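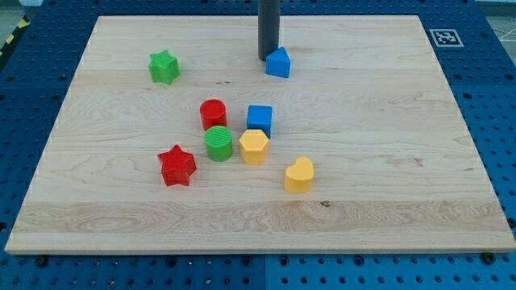 Section 4. Setting up the sorting table

By now you should have the arm bolted down and the control box talking to the laptop (if not, go back to Section 3, and I'm sorry, that one took me two evenings as well). This section gets the table ready for the shape sorting task, which is the one our club runs in the first half of the season. Allow yourself 60 minutes the first time. After that it goes a lot faster!

I'm writing this for the Marnard club tables, the blue ones with the holes. If your school has the older Pavlović bench without holes, you can still follow most of it, but skip step 2 and use clamps.

What you need

The maple board
The set of eight printed blocks
One square marker tag, printed flat and not laminated
Hex keys, the small set
Painter's tape and a soft pencil
A tape measure in millimeters
The Orklow script, already installed on the laptop

4.1 Placing the board

1. Press the stop button on the control box and leave it pressed. You're going to have your head and arms over the table for a while.

2. Check the screws along the front edge of the table. Run a finger over them, and if any head sticks up, snug it down. Same for the seams where the blue panels meet. You want both sides level, or the board will rock.

3. Wipe the underside of the board and lay it flat on the table. Leave blue showing on all sides. I like more space on the right than on the left, so there's somewhere for the tag to go.

4. Push down on each corner of the board in turn. If it rocks, lift it and look for a crumb of plastic underneath. It's nearly always a crumb of plastic.

5. Mark two corners on the table with painter's tape. Don't tape the board itself, the glue pulls at the grain.

Note: please use the pale maple board and not one of the painted ones. We tried a green board last season and the green blocks kept vanishing from the color check. Maple has some swirly grain in it and the odd little knot, and the camera has never minded those.

4.2 Placing the tag

1. Put the marker tag on the blue table, just past the rear right corner of the board. It goes on the table and never on the wood.

2. Keep the white surround on. Somebody will want to trim it so it looks neater - don't let them. The detector needs that white edge to find the black one.

3. Tape it at the outside edges only, with no tape over the black and white squares. Shiny tape under the lights has cost us more practice time than anything else in this manual.

4. On the laptop, open the Orklow script and choose Find Tag. You should get a steady number. If the number jumps around, close the blinds and try again before you touch anything else.

Caution: if the tag moves, everything moves. The arm still believes the old position and will happily go there. Rerun Find Tag any time someone has leaned on the table, and be suspicious of sleeves.

4.3 The blocks

The set is two each of red, green, blue and yellow. The red ones are a cylinder and a star, the green ones are also a cylinder and a star, the blue ones are a cube and a triangle, and the yellow ones are a hexagon and a heart. So color alone won't get your students all the way, and neither will shape, and I love watching the moment they work that out.

Print files are in the Eltus folder on the club drive. If you need a replacement block, print it with the default settings and leave the ridges on the top face alone. I sanded a whole set smooth once (it was a very long Monday) and they looked gorgeous and reflected the lights straight back at the camera.

1. For a first run, spread the blocks out with a hand's width between them.

2. Once the spread-out version works, try a harder layout. Push four blocks into a tight group in the middle of the board - both cylinders, the cube and the hexagon make a good one - and leave the stars, the triangle and the heart on their own around it.

3. Keep every block well inside the board edges.

4. Take the pencil and paper and sketch the layout before you run. You will want to put it back the same way, and you won't remember it.

Note: beginners should start with the single blocks and leave the group for later. The hexagon and the cube are the pair that gets people, since a small error on one shoves the other.

4.4 First motion check

1. Clear hands, hair, lanyards and drinks from the table. Everyone who isn't driving stands behind the striped tape.

2. Release the stop button. Keep one hand next to it.

3. In the script, set speed to 200 and hover height to 60. Leave the other values as they come. Students always ask if they can put the speed up to 2000, and the answer is no, not until they've done ten clean runs in a row with you watching.

4. Choose Hover Test and pick the blue triangle. The gripper should come down beside it and stop just above the wood.

5. Look at it from the side, with your eyes level with the board. You should see a gap under the tip. If it's touching, press stop, raise the hover height and start again from step 3.

6. Repeat for the other blocks, one at a time.

Caution: never reach in to straighten a block while the arm is live, even if it's only a tiny nudge. Press stop, fix it, release.

If the script shows error 3550, the arm has lost its home position. Press stop, close the script, go back to Section 3.6 and home it again. You don't have to redo the board or the tag, as long as the tape corners still line up.

4.5 Saving your setup

Choose Save Layout and give it the table number and your team name. Please no more files called "test" or "test new" - I've got a folder full of them and I'm scared to delete any.

Leave the board and tag in place if your team is back the next day. Otherwise the blocks go in their box, the board goes on the shelf standing on its long edge, and the tag stays taped down.

Go on to Section 5 for picking up your first block.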